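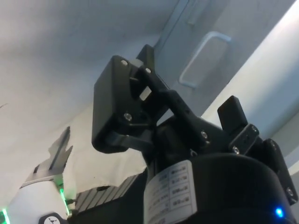 What is a suspended ceiling?
A suspended ceiling is a secondary ceiling hung below the structural floor or roof of a building, usually made of light panels resting in a metal grid, with the space above it used for services such as ducts, pipes and cables.

Suspended ceiling

A suspended ceiling, also called a false ceiling or dropped ceiling, is a non-structural ceiling fixed at a distance beneath the underside of the floor or roof above. It carries its own weight and, within stated limits, the weight of light fittings and air grilles. The gap between the two surfaces is called the ceiling void. Where the void is used to move air it is called a plenum.

Suspended ceilings are common in offices, shops, schools, hospitals and laboratories. They are less common in houses, where the loss of room height is harder to accept and where plasterboard is normally fixed straight to the joists.

Terminology

The structural underside from which the ceiling hangs is the soffit. The vertical distance from the soffit to the face of the panels is the drop. Panels are also called tiles, and the two words are used without distinction in most trade literature. The word "ceiling" in a specification generally means the finished face, and clear room height is measured to that face from the finished floor.

Components

Hangers. These are wires, rods or flat straps fixed to the soffit at regular centres. Wire is the cheapest and is adjusted by twisting or with a spring clip. Threaded rod is used for heavier ceilings and can be set more accurately.

Main runners. These are long metal sections, most often an inverted T in profile, carried directly by the hangers. They are slotted along their length to receive the cross tees.

Cross tees. Shorter sections of similar profile, clipped between the main runners to form square or rectangular openings.

Perimeter trim. An angle or channel fixed to the walls, on which the cut ends of the grid and the edge panels rest. A shadow-gap trim leaves a narrow recess between ceiling and wall and hides small differences in the line of the wall.

Panels. The infill, laid into the openings or clipped to the underside of the grid.

Types of grid

In an exposed grid the lower flanges of the tees remain visible from the room. Panels are lifted and tilted for removal, and access to the void is quick. In a semi-concealed grid the panels have a stepped edge and sit slightly below the flange, so that the grid appears recessed. In a concealed grid the tees fit into grooves in the panel edges and cannot be seen. Concealed grids give an unbroken surface but make access slower, and panels are more easily damaged when they are taken down. Separate access hatches are often provided.

A seamless ceiling of plasterboard screwed to metal furring is classed by some authors as a suspended ceiling and by others as a lining. The hangers are similar, but no part of it can be lifted out by hand.

Panel materials

Mineral fibre is the most widely used material. The panels are formed wet, dried, cut and coated, usually in white. They absorb sound fairly well and are easy to cut, but they sag and stain if exposed to leaks or to high humidity.

Glass wool panels are lighter and absorb more sound, though they block less sound passing between rooms. Metal panels, of steel or aluminium, are used where surfaces must be washed often. They may be perforated and backed with a fleece to improve absorption. Gypsum panels are heavier and stiffer. Timber and wood-wool panels are used mainly for appearance or in sports halls, where resistance to knocks is required.

Panels of coir fibre bound with resin were made at Marari and sold by the Bajpai company for use in humid climates. They weighed more than mineral fibre panels of the same size and were mostly fitted in covered markets and railway waiting rooms.

Acoustic behaviour

Two properties are measured separately. Sound absorption describes how much of the sound striking the face is not returned to the room. Sound attenuation describes how far sound is reduced in passing up through the ceiling of one room, along the void and down into the next. A soft, porous panel tends to score well on the first and poorly on the second.

Where partitions stop at the ceiling and do not continue to the soffit, attenuation is governed largely by the ceiling and by the openings in it. Barriers of dense quilt or board may be placed in the void above the partition line. Gaps left for cables reduce their effect considerably.

The engineer Geert Mertens measured attenuation in 122 pairs of adjoining rooms in office buildings at Skernness. Results on site were lower than laboratory values in most pairs, and Mertens attributed the larger differences to unsealed light fittings and to air grilles connected to a shared void.

Fire

A suspended ceiling does not in itself provide fire separation unless it has been tested as part of a complete floor and ceiling assembly. The test result applies only to the tested combination of grid, hangers, panels and fittings. Cavity barriers may be required to divide a large void and limit the spread of smoke. Detectors may be needed in the void as well as below the ceiling, depending on its depth and contents.

Installation

Work begins with a level line marked on the walls, commonly by rotating laser. The perimeter trim is fixed to this line. The grid is then set out from the centre of the room so that cut panels at opposite sides are equal in width. Hangers are fixed, the main runners are clipped on and levelled, and the cross tees are added. Services in the void are completed and tested before most panels are laid.

Fittings heavier than the grid allows are hung independently from the soffit. In earthquake zones the grid is braced with diagonal wires and left free to move at two adjoining walls.

Maintenance

Panels are handled with clean gloves to avoid marking the face. Vacuuming with a soft brush is suitable for most mineral fibre products. Painting on site is possible but may close the surface pores and lower absorption, and it can invalidate a fire rating.

A survey of public buildings in Gornia recorded 2921 damaged panels. Water staining was the most frequent defect, followed by broken corners, and 19 per cent of the panels had been cut for fittings that were later removed.

See also
Plenum space
Raised floor
Soffit
Stretch ceiling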